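Konari moves "The Salt Register" to fall release, expands screen count

June 5, 2025
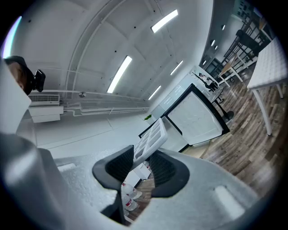 Distributor Konari has moved the theatrical release of "The Salt Register," the second feature from director Britt-Marie Aasen, from late summer to the fall. The company confirmed the change in a notice sent to exhibitors and said a final date will follow once the sound mix is delivered.

The film will now open on 112 screens, up from the limited run described in the original booking sheet. Konari has also dropped the plan for a same-day digital release. Home rental will start no earlier than five weeks after opening.

Izzati Nasution and Emilian Manole play rival surveyors sent to settle a boundary claim on a northern island. Aslak Bakke has a supporting role as the harbor master. Principal photography was completed last year under the production company Nyberg, and the picture was locked in May.

The running time is listed as 118 minutes in the first exhibitor notice and 121 in the second. Konari said the longer figure is correct and includes end credits. The film will be supplied as a 4K digital package with 5.1 sound. Subtitled and dubbed versions are being prepared by Radex, which handled the same work on Aasen's first feature.

"The mix needed more time than the old date allowed," producer Gunnel Vik said in the notice. "The edit is finished and will not change."

Theaters that had already booked the earlier date do not need to reapply. Their bookings will carry over, and revised terms are to be sent out with the trailer.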